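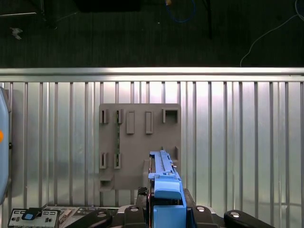 Stuvcombe Computer Reuse Workshop
Minutes of the autumn general meeting

Present: Kornél Szilágyi (chair), the Monday bench less its usual latecomer, the evening bench in full, two new members, and the person taking these minutes, who was asked while holding a mug and could not get her hand down in time.

Apologies: received from the Wunine branch, whose apologies are now the most regular thing they send us.

Left over from the August meeting

The August minutes were approved with one correction. Under "Storage", for "the shelf is adequate" read "the shelf is inadequate". The shelf has since made its own position clear and is on the floor by the radiator.

Labels. It was agreed in August that every case should carry its number on the front and not underneath. Most now do. Case 1609 carries it on the front, underneath and on a luggage tag, the work of three members who had each read the minutes.

Drawer of unidentified screws. Carried forward. The drawer has become two drawers.

Papers for the main business went round in advance and were read by a respectable minority.
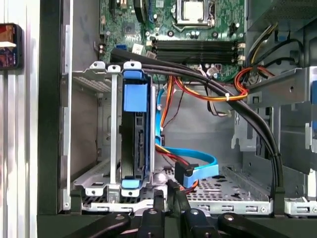 STUVCOMBE, October 30, 2024

The chair opened the meeting at the second attempt, the first having been lost to the kettle.

1. The Bárány desktops

Bárány have given us 42 desktops from their old offices, delivered to the pavement and carried in by us. Kornél thanked everyone who lifted. He asked that the next donor be told about the stairs before the van is loaded.

Drives came first. Each one is to be taken out, wiped and logged before any other work is done on the machine. This drew the usual objection that the wiping takes all evening, and the usual answer that it does.

There was some warmth of feeling for the blue plastic drive carriers. They have a tab you can find by feel and the drive stands upright in its cage, so you are not hunting for a side screw with your cheek against the power supply. A member who prefers screws asked for his preference to be recorded. It is recorded. He was then asked whose screws were in the two drawers.

Agreed: carriers stay with the cases they came in. Anyone who snaps one is to write it on the sheet and not put it back hopefully.

2. Memory

The evening bench wants to fill every slot. The Monday bench would sooner have two sticks in each machine and more machines out of the door. Both sides spoke at length, then both sides spoke again. Kornél pointed out that the memory in question has not been ordered.

Agreed: two sticks as standard, more if a school asks for it. The evening bench wishes it known that this is a mistake.

3. Money

The grant application for 4000 pounds has gone in. The form wanted to know our "theory of change". We put that we change the batteries, the drives and the fans, in that order, and then took it out again and wrote something longer. No reply yet.

Tea money is short by the price of one large tin of biscuits. The tin is present and empty. No inquiry will be held.

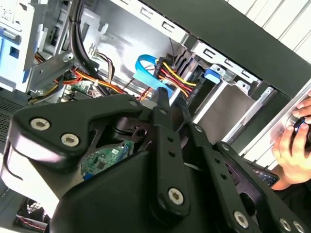

4. Cable tidying

The pass sheet for finished machines has a box marked "cables neat", which has been ticked on every machine since the sheet was printed, including one where the side panel would not close. Kornél proposed replacing it with something that can be checked. Discussion turned on what counts as neat. The Monday bench will accept anything that clears the fans. The evening bench wants ties at regular intervals and would, if left alone, iron the things. The flat blue data cables are the main offenders, being stiffer than they look and fond of looping up through the middle of the case before curling back down to the connector, with the red and yellow power wires fanning off beside them in whatever direction suits. One of the new members asked why we do not simply fit shorter ones. There was a silence. We have never thought of it.

Agreed: the box is to read "panel closes without leaning on it, nothing near a fan". Szilágyi to find a price for shorter data cables. Old ones to go in the cable crate, coiled, and the word coiled is to be underlined on the notice.

5. The Skostalo open day

Skostalo have offered us a table at their open day, to show people the inside of a computer and let them take a drive out and put it back. They have room for 20 visitors at a sitting. We have screwdrivers for fewer than that, though if the borrowed ones came home we might manage. Members are asked to look in their cars.

It was suggested that we run a timed contest for fitting memory. After a short account of the last timed contest, the suggestion was withdrawn.

6. Any other business

The floor. Leads are still being left across it. Please run them along the wall, and if you must step over one, pick it up afterwards, including when it is somebody else's.

Small printed notices. There are now so many over the bench that the one about fire could not be located when asked for. It was behind the one about mugs. Evening bench to thin them out, starting with their own.

Wunine would like their monitor back. We would like our trolley back. An exchange is to be arranged on neutral ground, probably the car park.

Actions

Kornél Szilágyi: price for data cables; letter of thanks to Bárány; Wunine.
Monday bench: new pass sheet; shelf.
Evening bench: notices; memory order, two sticks per machine.
All: screwdrivers, coiling.
Unidentified screws: carried forward.

The meeting closed when the heating did. Next meeting to be fixed by the chair once he has found the hall key.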